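About Zistaneo

Zistaneo is a music publishing administrator. We register songs with collection societies, issue licenses for film, television and advertising, and pay writers their share. The company does not own the copyrights it handles. Writers keep title to their work and appoint us for a fixed term.

The catalog holds 968 works by songwriters and composers in North America and northern Europe.
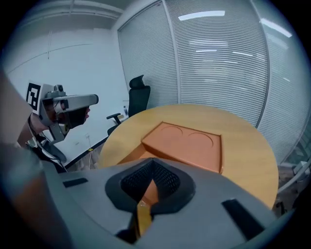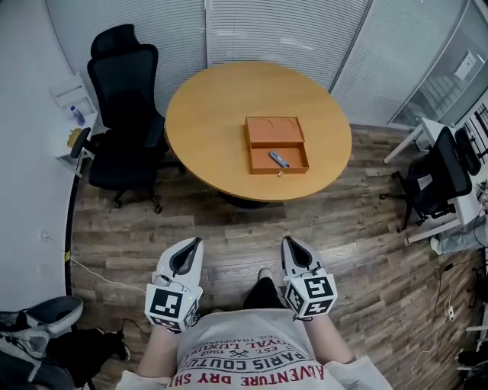 The round table, in two views.

What we administer

Most of the catalog is song material: words and music, usually with two or more writers. The rest is instrumental music written for picture. For each work we keep the title, alternate titles, writer splits, territory, and the start and end dates of the agreement. Splits must add up to 100 percent and be confirmed by every writer before a work is registered. A work with an open split is held in a pending file. Of the current catalog, 948 works are fully registered and the remainder are pending.

We administer the composition only. Requests to use a particular recording go to the owner of that recording, which is usually a label or the artist. If a project needs both rights, we quote our side and supply the contact for the other side where we have it.

Catalogs

Works are grouped in three catalogs.

Drurkby: songs for recording artists, mainly pop, folk and country. Open to co-writes with writers signed elsewhere.

Bagheri: instrumental cues and themes for film, television and games. Stems are available for most cues.

Lunberg: choral and concert works. Print and hire rights are included, and scores are supplied as PDF files or bound copies.

Licensing

A license request should state the title of the work, the type of production, the length of use, the media, the territory and the term. Requests without a territory cannot be quoted. Student films and festival-only uses are quoted on a separate scale. For print, the standard Lunberg license covers up to 3000 copies, after which a new license is required.

A quote is not a license. The music may be used once the agreement is signed by both parties and the invoice is paid.

Payments and statements

Statements are issued 2 times a year, in May and November. Each statement lists income by work, source and territory, with our commission shown on its own line. Balances below the payment minimum are carried forward to the next period. Writers who change their bank or tax details should send the new form before the end of the month prior to payment.

Submissions

We review material from writers who control their own publishing. Send links to no more than two finished works, with lyrics and a list of all writers. Attachments are not opened. Do not send works that contain uncleared samples.

Page last updated Wednesday, May 15, 2024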